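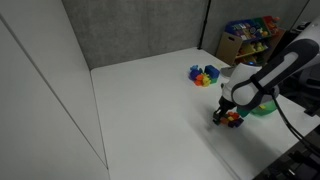 **Whitfield lab publishes three-gripper comparison on toy block sorting**

WHITFIELD, July - The automation lab at Lutilo has finished its biggest side-by-side gripper trial yet, and the team is delighted to share all of it: 2447 pick attempts, every one logged, with the misses left in.

The trial put 3 two-fingered grippers through the same job on the same arm. Each had to pick small toy blocks out of a pile on a white table and drop them in a bowl. The blocks are a wonderful test (and a maddening one). They have knobs and notches, they lean on each other, and a gripper that goes in for one can easily come up with a clump.

"We went in expecting grip force to decide everything," said Palesa Mthembu, who led the trial. "Finger shape mattered so much more! The narrow fingers got down between blocks that the wide ones just pushed around."

Clumps turned out to be the most interesting result. The team logged 339 picks in which more than one block left the table, and Henk Boersma has sorted them by finger width, approach angle and how crowded the pile was. His notes go out with the data.

The lab also compared two controllers, its own and the Trosberg controller it has used since last year. The Trosberg gave smoother approaches near the bowl rim - the lab's own was quicker to recover after a bad grasp. Rianne De Bruijn plans to combine the best of both.
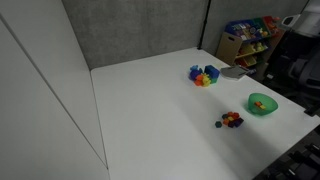

**Why use toy blocks and not factory parts?**

Toy blocks are cheap, easy to replace and awkward to hold, so another lab can repeat the trial without ordering anything special.

The full log, the finger drawings and the controller settings are free to download from the Lutilo project page under the name Flokari. A smaller set of 972 attempts is there too, for anyone who wants to try the analysis scripts first.

Work on a second round has begun, with soft fingertips and a wrist camera on the list. Labs that would like their own gripper included can write to Femke Verbruggen at the Lutilo press desk.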